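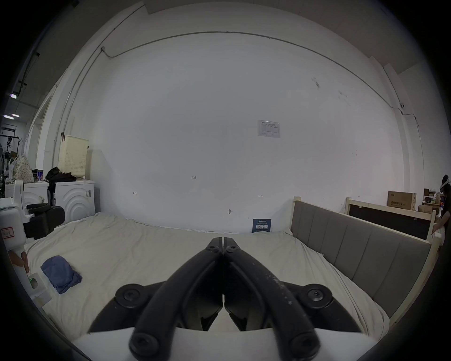 Bed linen and laundry: the questions I get asked most

I'm Wanda Hutchins and I look after the linen at Lanwood, so if your question is about sheets it'll land with me sooner or later. Last updated 22 May 2019.

How often should I change the sheets?
Once a week if you can manage it. I stretch it to ten days in winter and I've never lost any sleep over it. In July, when the nights are sticky, I do mine every four or five days.

Can pale sheets go in with coloured things?
Cream with white, yes, I do it all the time. Keep blues well away until they've had a few washes by themselves! I once turned a lovely set the colour of dishwater with one new pillowcase.

My sheet comes out creased to bits. Do I have to iron it?
Oh, please don't (unless you enjoy it). Give it a good snap as it comes out of the machine, hang it straight away and fold it while there's still a bit of warmth in it. Once it's on the bed, pull the corners hard and smooth from the middle outwards. A few wrinkles will be gone after a night anyway.

What about 90 degrees?
Only for plain white cotton, and only after somebody's been poorly. The rest of the time 40 is plenty.

Does an upholstered headboard need washing?
Not washing, no. Go over it with the soft brush on the vacuum, and if it has channels run the narrow nozzle down each one, top to bottom. Dust loves those grooves. For marks, a barely damp cloth and a lot of patience.

Should a laundry hamper have holes in it?
I'd say so, and I like a lid as well. Damp towels in a solid tub start to smell by the next morning. Leave the lid up for an hour if anything's gone in wet.

How many sets do I need per bed?
I get by with 2, one on and one in the cupboard. Three if you've got small children or a dog that sneaks up.

Do you take in duvets?
Singles and doubles, yes. Kings have to go out, so allow an extra week.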